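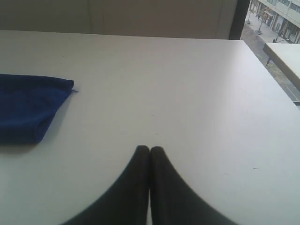
Marar cloth in royal blue, folded, on a white tabletop

Grerex Marar cleaning cloth, royal blue

Grerex calls the Marar "the last cloth you'll buy". We doubt it. It's a blue cloth, sold in packs of 4, and we stock it because people kept asking for it.
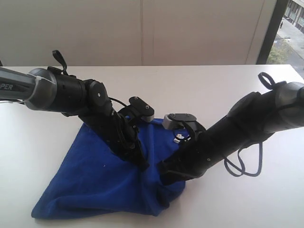 The maker says it can be washed at 60 degrees. Fine, but skip the fabric softener, whatever the leaflet tells you about freshness. Wash it apart from anything pale the first time - a blue this strong makes us nervous.
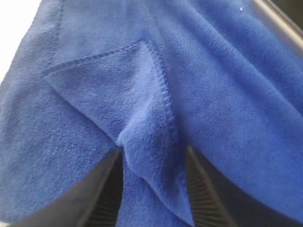
The pile is short and dense, and the edges are overlocked. We'd look at the stitching before believing any talk of lifetime use. The older Botton cloth had a glued edge, and we stopped selling it in April.
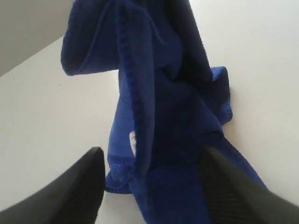

There's a small white tag in the hem. Snip it off if you plan to use the cloth on paintwork or glasses. "Streak-free" is the maker's phrase, and we wouldn't promise it on a large window.

Pack of 4: £11
Collection from our Rodbridge shop or by post
Unopened packs can be returned within 47 days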